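Section 4. Setting Up Sort Stations for a Toy Donation Drive
Eduston Community Drive Guide, February revision

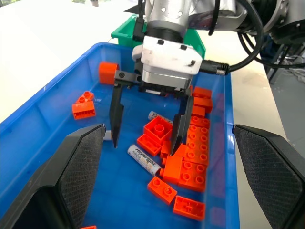
Fig. 4. Mixed bin, bricks and batteries.

Read section 3 first if you haven't labeled your bins. Station leads: Ivone Bezerra for bricks and small parts, Alcides Lacerda for anything that lights up or talks.

Before you start
You need 3 folding tables, one roll of painter's tape, a marker, dish soap, a mesh laundry bag per table and a lidded jar for batteries. Plastic jar, no coins or keys in it. Intake sheets are in the Damasceno box, top shelf.

4.1 Tables
1. Put the tables in an L. Intake on the short side.
2. Tape a line down the middle of each. Left is unsorted, right is done.
3. Write the station letter on the tape, big. People will be reading it from the door.
4. Leave a walkway wide enough for the cart.

4.2 Intake
1. Take the bag, write the bag number on the sheet, write the same number on the bag. Last season we got up to 939 so leave room for three digits.
2. Tip the bag out slowly. Never reach into a bag you haven't emptied.
3. Pull batteries before anything else. Loose ones too.
4. Tape over the ends of any 9 volt or lithium battery, one at a time, then into the jar.
5. Broken, sticky or chewed goes in the reject box. Don't debate it, if you're wondering it's a reject.

CAUTION: Button cells are a swallowing hazard. No kids at the intake table, even helpers. If you find one, tape both sides and hand it straight to Alcides.

CAUTION: Leaking battery, white or green crust: gloves on, seal it in its own bag, wipe the table. Do not put it in teh jar.

4.3 Washing bricks
1. Fill the mesh bag half way. Zip it and tie the zipper down.
2. Warm water and a squirt of dish soap. Not hot, bricks warp.
3. Soak for 10 minutes, swish, rinse twice.
4. Spread on towels, single layer. Overnight is best.
5. Anything with a motor, a sticker or a wire does NOT get soaked. Damp cloth only.

Note: no hair dryers. Ismael Brito tried it, see the melted baseplate in the office.

4.4 Packing
1. Check that everything is bone dry. Damp bricks smell by the time they get opend.
2. Fill a bag to the line, press the air out, seal.
3. Sticker on the front, age range circled.
4. Stack no more than 60 bags on one pallet.

4.5 Closing up
Lid on the jar, jar in the metal cabinet. Sheets to Lindalva Evangelista before 6 pm, she does the totals that night. Rejects out by the back door, tables stay up. Missing stickers or tape, ask Ronaldo Aguiar. Pickup steps are in section 5.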